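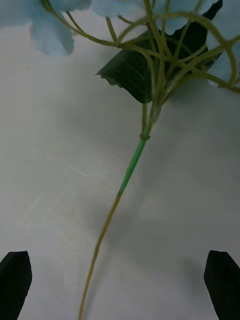

Stem too long for my vase – how do I shorten it?

Róisín Carroll
I have a pale blue artificial flower with a long stem and a short vase. Kitchen scissors only dent it. Is there a wire inside?

Xiaoqing Zeng
Usually, yes. Use wire cutters – scissors will get ruined. Hold it beside the vase first and cut a little long. You can also bend the end up instead of cutting.

brumside51
I just put mine in a taller vase.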